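**December update for the Ercombe small grants fund**

Hi Iara,

You asked for something you could read over a coffee, so I've kept the spreadsheet separate and I'm just going to tell you how it's going. Short version: both arms are up, they can both hold on to glass, and I've spent a little more on screws and cable ties than any adult should!

Quick refresher on the plan, as it has moved since the application. Toltance is still a two-arm bench setup at the Habte workshop, meant for small fiddly handling jobs – pick a thing up, turn it, pass it across, put it down somewhere sensible. I wrote "household objects" in the proposal and then spent far too long on wooden blocks, which are lovely and forgiving and taught me very little. So I switched to glass. It's slippery, it's see-through (the depth sensing hates that), and if I squeeze too hard I hear about it.

The fingers are where most of the hours went. I'm on version 17 of the printed wedge finger, the one with the triangular ribs on top. The ribs let me cut the print time down and the finger still doesn't flex much when it closes. Vicente Troncoso redrew the screw pockets for me after I stripped one, and the new ones have held up fine. I owe him lunch, possibly several. 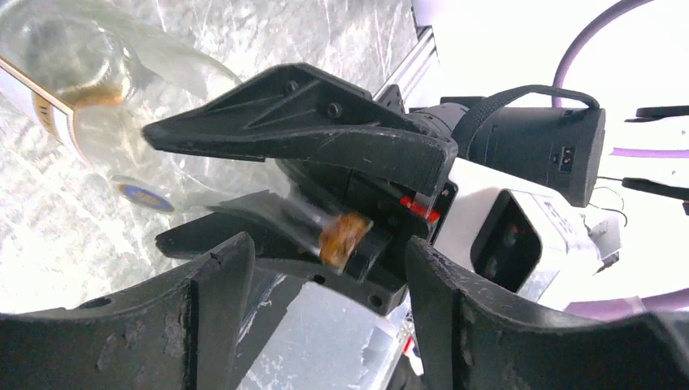

The printed fingers on a corked vial in the first one, a square-shouldered bottle in the other arm's grip in the second.
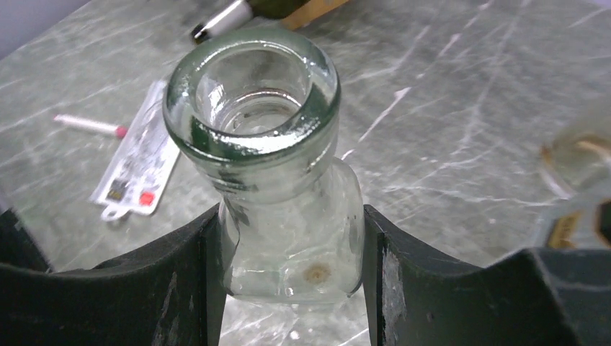 Numbers, as promised. I ran 77 pick attempts on glass over the month and logged every one. The big bottles are nearly boring now, which makes me very happy. Vials are the weak spot. They're so light that a finger arriving a hair early just nudges them along the table, and then the other finger closes on air. I've slowed the last bit of the approach way down and that helped, but it makes the whole thing painfully slow to watch (bring a book if you visit).

Handing things from one arm to the other is behind schedule, and I'd like to be upfront about that. I told you it would be working by now. What I have is a handoff that goes well when I line the arms up by hand first, and gets confused when I don't. I think the calibration between the two wrist cameras drifts when I take the arms off to work on them. I'm going to try fixed locating pins so they go back in the same spot every time.

Money: we're under on electronics and over on filament. The Grusodach order for spare motors came in a bit cheaper than quoted, so I'd like to move that difference over to printing supplies if you're okay with it. I'll need a yes in writing, sorry, I know you have your own forms to fill out. The rubber pads for the fingertips haven't been ordered yet. I want to try 3 thicknesses before I buy a whole sheet of anything.

Next up is the pins, then the pads, then another full round on vials with the same log sheet so the results can be compared. The workshop closes for a stretch over the holidays and I've counted that as dead time in the schedule. If you'd like to come see it running, mornings are best – the band saw people show up after lunch and it gets loud in there.

Send me your questions whenever, and let me know about the filament money.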